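Ticket 1317 — Démonstration journée portes ouvertes, bras droit arrêté
Statut : en attente du fournisseur
Site : Branham, salle de démonstration
228 vues · 2 commentaires

Bonjour,

Je vous écris au sujet de la démonstration de mercredi matin. Le programme « rangement de table » a été lancé devant le premier groupe de visiteurs. Le bras droit a fait deux cycles corrects, puis il s'est arrêté au-dessus de la table avec le message « délai de main dépassé ». Les doigts sont restés ouverts et la commande de fermeture n'a eu aucun effet.

J'ai fait d'abord un acquittement sur la tablette, sans résultat. Ensuite j'ai redémarré seulement le service Sallix, comme il est écrit dans votre notice. Le bras a répondu de nouveau après environ 30 secondes, mais la main non. Nous avons continué la visite avec la vidéo, ce qui était un peu dommage pour les enfants.
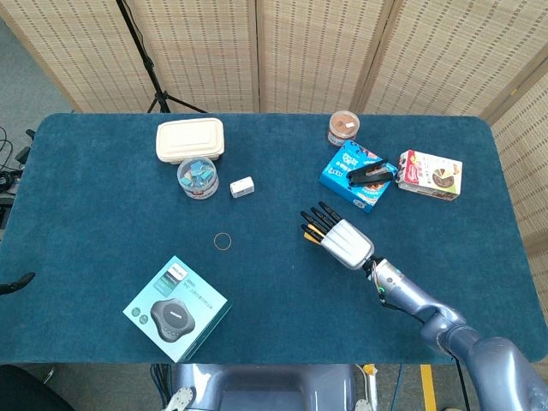

À midi, j'ai refait l'essai sans public. Les objets étaient les mêmes que le matin et je n'ai pas changé leur place. Avec l'agrafeuse comme cible, la main se bloque à chaque fois. Avec le petit pot aux cubes bleus, elle se ferme une fois sur deux — je ne comprends pas la différence.

J'ai vérifié le connecteur du poignet, il me semble bien enfoncé. Je n'ai pas osé le démonter.

Le journal complet est joint au ticket. Pouvez-vous me dire si la mise à jour Zavar est compatible avec cette main ? Elle a été installée la veille de la visite.

Nous recevons encore un groupe de la société Amadi en janvier et je voudrais être sûr que la main fonctionne avant leur venue.

Avec mes remerciements.

2 commentaires · 0 partage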